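Arkix Facilities and Laundry Support
Ticket 1000: Green garments creased after folding, third-floor linen room

Status: Closed
Category: Linen and garments
Priority: Normal
Opened: 16th November
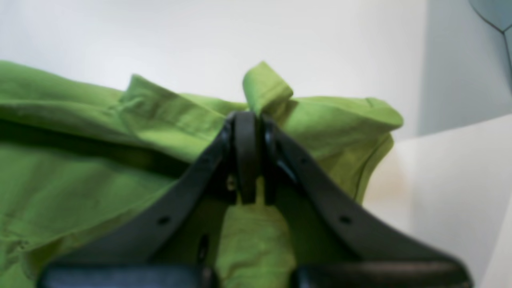

Summary of request

The Waltero residence reports that lime-green shirts issued to dining staff are reaching the shelves with hard creases across the front and one sleeve. The shirts leave the laundry in acceptable condition. The creases are found when the shirts are taken from the shelf for the morning shift, and pressing them again adds a delay that the residence has asked us to remove. White shirts from the same supplier, Tian, are not affected to the same degree.

The residence requests that the cause be identified and that a folding method be confirmed in writing for all staff who use the linen room.

Items affected

Lime-green short-sleeved shirts, Tian, all sizes. Aprons and table linen are outside the scope of this ticket. A separate request concerning napkins has been entered by the residence and will be answered under its own number.

Entry 1 - Initial review

The care label on the shirts was checked against the wash program in use. The program is correct for the fabric. Detergent dosing was within the usual range and no softener had been added. The shirts came out of the dryer without sharp creases, although there was light wrinkling along the side seams, as is normal for this weight of cloth.

The reporter was asked to confirm the following:

How long do the shirts remain in the basket before folding?
Are they folded on the table or over the arm?
How many shirts are placed in one stack?

Entry 2 - Reply from the residence

Shirts are tipped from the basket onto the table in one pile and folded as time permits. On busy mornings the pile may stay there until after the lunch service. Most staff fold on the table, but the method differs from one person to the next. Stacks are made as high as the shelf allows, and the last stack counted held 26 shirts.

The residence also notes that the green shirts are usually at the bottom of the pile, as they are washed first.

Entry 3 - Trial of pile and waiting time

Two loads of green shirts were washed and dried on the same program. Shirts from the first load were left in a pile on the table for three hours, with a load of white shirts on top. Shirts from the second load were shaken out and laid flat as soon as the dryer stopped.

The first load showed deep creases wherever one layer of cloth had doubled over another. These remained visible after folding and could not be removed by hand smoothing. The second load showed no creases beyond the light wrinkling noted in Entry 1.

The waiting time was therefore accepted as one cause. It did not account for the crease across the front, which appeared in the same position on a number of shirts and ran too straight to have come from the pile.

Entry 4 - Review of folding method

The folding methods in use were compared. In one of them, the shirt is picked up by a pinch of fabric near the middle, lifted, and lowered onto the table so that it doubles over under its own weight. The sleeves are then tucked in from either side. This is quick, but the cloth under the pinch gathers into a ridge, and the ridge is pressed flat once other shirts are stacked on top.

The front crease was reproduced by this method on each of six shirts. It was not reproduced when the shirts were picked up by the shoulder seams.

Entry 5 - Shelf and stack height

The lower shirts in a stack of 26 were found to carry noticeably sharper fold lines than those at the top. The shelf in question is the Irka unit beside the door, which has fixed shelves with a tall opening. There is no fault with the unit. The height of the opening encourages high stacks, and the residence may wish to use the narrower shelves on the opposite wall for shirts and move bath towels to the tall ones.

Resolution

The following method has been agreed with the residence and replaces any earlier instruction posted in the linen room.

1. Remove green shirts from the dryer promptly when the program ends. If folding cannot begin at once, place them on hangers - the rail behind the door may be used.
2. Lay one shirt at a time on the table, front side down, with the collar away from you.
3. Smooth the cloth from the center outward with the flat of the hand. Straighten the side seams and the hem before making any fold.
4. Fold one side in to the middle of the back and lay the sleeve down along the fold. Repeat on the other side.
5. Bring the hem up to the collar in two even folds.
6. Turn the shirt over and place it on the stack. Do not press down on the stack.
7. Limit each stack of shirts to six.

A shirt that must be moved before it is folded should be lifted by both shoulder seams. It should not be lifted by a pinch of cloth at the front or back.

Shirts that already carry a set crease should be returned to the laundry in the bag marked for pressing. They should not be placed back on the shelf.

Entry 6 - Follow-up

The residence confirms that the new method has been in use across three full wash cycles. Shirts taken from the shelf for the morning shift were fit to wear without further pressing, with the exception of two that had been folded before the change and had remained at the back of the shelf. Both have been sent for pressing.

The residence asks whether the same method should apply to the long-sleeved shirts that will be issued in February. The answer is yes, with one addition: the long sleeve is to be folded back on itself once at the elbow so that the cuff does not extend past the side fold. The posted instruction will be amended when those shirts are delivered.

Closing note

Ticket closed with the agreement of the residence. If the front crease returns on shirts folded by the method given above, please reopen this ticket and state the shirt size, the shelf on which it was found, and the wash program used. Requests concerning other garments should be entered as new tickets under Linen and garments.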